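April
by the Friday listener

I have played the new Skoto record nine times since Friday and I still don't have a favorite song, so I guess I'm writing this before I've made up my mind. It's called Wenau, it's eight tracks, and it is so much better than I was ready for! I liked their first one fine. I liked the second one in the car. This one I've been sneaking off to listen to in the middle of dinner.

If you don't know them, Skoto are a four piece who started out playing very fast, very short garage songs and have been slowing down ever since. The drums on Wenau are the first thing you'll notice. There's hardly any cymbal on side one, mostly floor tom and a snare with a towel over it (or it sounds like a towel to me), and the bass is pushed way up so that on "Lynch" it's basically singing the tune while the guitar scrapes away behind it. Then the chorus shows up two minutes late and everybody yells. I yelled too, in my kitchen.

"Plillow" is the one people are fighting over. It runs over eleven minutes and for the first four you get one organ chord and a tambourine. I've seen folks call it filler, and I get it, the first time through I went and checked that my needle wasn't stuck. But stay with it! The guitar comes in so quietly that you're already nodding along before you hear it, and when the second drummer joins (they brought in a guest for this one song) it turns into this huge rolling thing that I never want to end. I'd happily take a whole side of it.

Side two is looser. The acoustic one is pretty but it sounds like it wandered in from another record, and I'd have put it last instead of third. The closer makes up for it — sixty-one seconds of pure racket, and you can hear somebody drop a stick and keep going.

I got the vinyl at the release show, hand numbered, and mine is 278. The room was packed and hot and the opener's amp died halfway through their set, so they finished with just drums and voice and got the biggest cheer of the night before Skoto came on. Skoto played the new album in order, then four old ones, and they did "Plillow" even longer. My ears rang all the way home and I had to be up at six. Worth it.

The sleeve is plain gray with tiny lettering, and the insert has all the lyrics plus a list of every pedal used, which I have read more times than the lyrics.
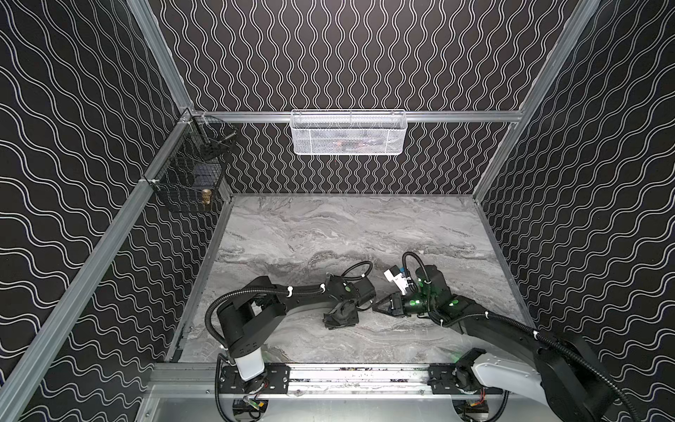
White wavy lines on black panels, with a wire mesh basket on the rail.

The band's page says they're heading west next and then taking the summer off, so if they're anywhere near you, go. Get there early enough for the opener, too. I'm going to try to make one more date if I can trade a shift at work.

Oh, and the live video of "Lynch" had 2,373 views when I looked last night, and I'm pretty sure a good chunk of those are me. The bass sounds a little thin in it but the last minute is even wilder than the album version. Next post will be the stack of used singles I keep promising to write up — there's a surf one in there with a terrible cover and a fantastic B-side.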